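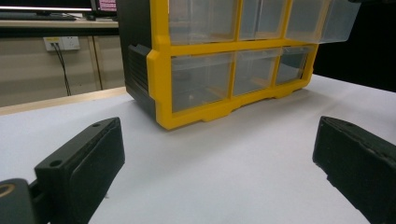 I have worked in the parts room at Stima for long enough to have trained most of the people who now work there with me, and for the past year I have been training something else as well. Our firm repairs and rebuilds small instruments, and every repair starts with someone fetching the right spring, screw or washer. It is dull work and easy to get wrong. The job of the machine is to open a drawer, take out what the job card asks for and shut the drawer again. A clear plastic drawer in a yellow cabinet, one of six in two rows, is about as plain a piece of workplace equipment as you could name, and it has taken up more of our meetings than the rent. Two black fingers have to get hold of it at the front and pull it straight. People do that while talking about their weekend.

I want to set out what has changed for those of us in the room, because most of what I read on the subject is written either by people selling the machines or by people who have never picked parts for a living. The first lot say we shall all be freed for better work. The second lot say we shall all be out by Christmas. Neither matches what I see.

When management announced the project, which they named Skaltetti, there were four of us picking parts. There are still four of us. Nobody has been let go, and I give the firm credit for saying early on that nobody would be. But the job we were hired for is being taken apart a piece at a time, and the pieces we are left with are a different job.

Take showing the machine what to do. Somebody has to carry out the same movement again and again with a gripper in the hand, slowly and cleanly, so that there is a record to learn from. On a heavy day that can mean 200 goes at one cabinet. You hold the fingers open, bring them up to the drawer, close, pull, stop. I don't mind it for an hour. By the afternoon my wrist knows about it. This work doesn't appear in anybody's job description, and until last March it wasn't paid any differently from picking. It is now paid slightly better, after we asked twice in writing.
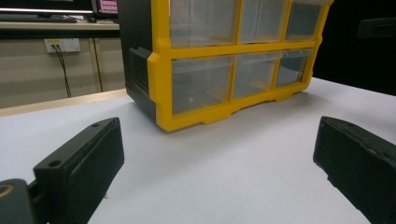 The practice cabinet on its table, with the gripper open in front of it.

Then there is the question of knowledge. When I started, an older colleague showed me that some drawers stick when the weather turns and want lifting a touch before you pull. She showed me which screws look the same and aren't. None of it was written down, and we passed it on because we liked each other and had time to talk. Now we are asked to put all of it into the machine, and I have found that I am less keen to hand it over than I expected. I don't think I am hiding anything. But what I know is what I am paid for, and once it has been recorded it belongs to the company. A worker who gives that away ought to get something lasting for it, such as a written promise about hours or a share in what is saved. We have a bonus of a single payment, which I have already spent on a boiler repair.

I should be fair about the good side. The worst part of picking was always the late orders, when a customer such as Adams sent in a long list at the end of the day and someone had to stay. If the machine can take those lists, I shall be glad to see them go. Two of my colleagues have children to collect, and a finishing time that stays put matters more to them than any talk about the future. One of the younger ones has moved half her week into planning the recordings and is plainly good at it. She would not have been given that chance in the old parts room.

Against that, the room is quieter. We used to work side by side and argue about the radio. Now one of us is often off at the white table with the gripper, attending to the same few drawers, and you can't chat while you do it because you lose the rhythm. It is lonelier work than picking ever was. I haven't seen a figure for that in any of the reports from Muvari, the consultants who come in every month, although they have figures for most other things. Their last report ran to 30 pages and the word "staff" was used chiefly in connection with cost.

My view is that the firm is right to do this and is going about it with too little thought for the people it depends on. The machine needs us in order to learn, and it will go on needing us whenever a cabinet is changed or a new part comes in. That should be said openly and put in our contracts. The wrist breaks should be set down as a rule as well, and not left to whoever happens to be in charge that day. And when decisions are made about which tasks go to the machine next, one of the people who does those tasks should be at the meeting. We have asked for all of this and have been told it will be looked at before the summer.

I'll be back at the table tomorrow morning, on the lower row.

We use cookies to improve your experience on this site. By continuing to browse you agree to our use of cookies. Accept | Manage settings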